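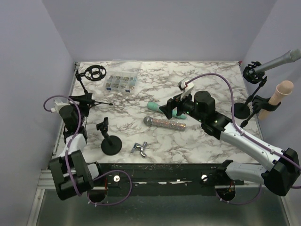
Figure 5. Bench with marble-patterned top, enclosed on three sides, with two arms mounted on a black bar.

4.2 School closure and the morning peak

It is widely believed in Flalladcombe that the roads empty on the last day of term. Residents told us so with great confidence, several of them while sitting in a queue. The counts are less obliging. Flow on the Brositz road between seven and nine in the morning does fall in the first week of the holidays, but most of it comes back before the month is out, and by August the road is as full as it was in spring, only later in the morning and with more roof boxes.

Two movements overlap here. Parents who drove to the school gate stop doing so, and visitors bound for the beach at Tiêu start. The first group travels early, knows the junctions and is in a bad temper. The second sets off after breakfast, does not know the junctions, and acquires the bad temper at the Kivari roundabout. A daily total treats the two as interchangeable, and this may be why the council's annual summary has been able to report "no seasonal effect" in good conscience.

We therefore split each day into short intervals and looked at where the peak fell. In term it is sharp and arrives before half past eight. In August it spreads into a low hump that lasts until lunch. Drivers we interviewed in summer rated the hump as worse, although their measured delay at any given moment was smaller. Mạc's earlier survey of bus passengers found much the same thing: people forgive a bad quarter of an hour that they can plan around, and resent a mild nuisance that turns up whenever they do.

Parking explains part of the rest. The beach car park at Tiêu holds 40 cars. Once it is full, later arrivals circle, wait or turn back through the village, and each of them passes our counter more than once. On the busiest days in the sample, 28 per cent of vehicles recorded going down the hill were recorded coming up again within the half hour. We doubt they had finished swimming.

Some caution is needed. The counter at Kivari was out of use for part of the first summer after a hedge grew across it, and we have left those readings out instead of estimating them. Nor can the counts tell a resident from a visitor. The split above rests on time of day and on the interviews, in which nearly everyone blamed the other group. Section 4.3 turns to the buses, for which the timetable offers a further source of evidence, though chiefly of optimism.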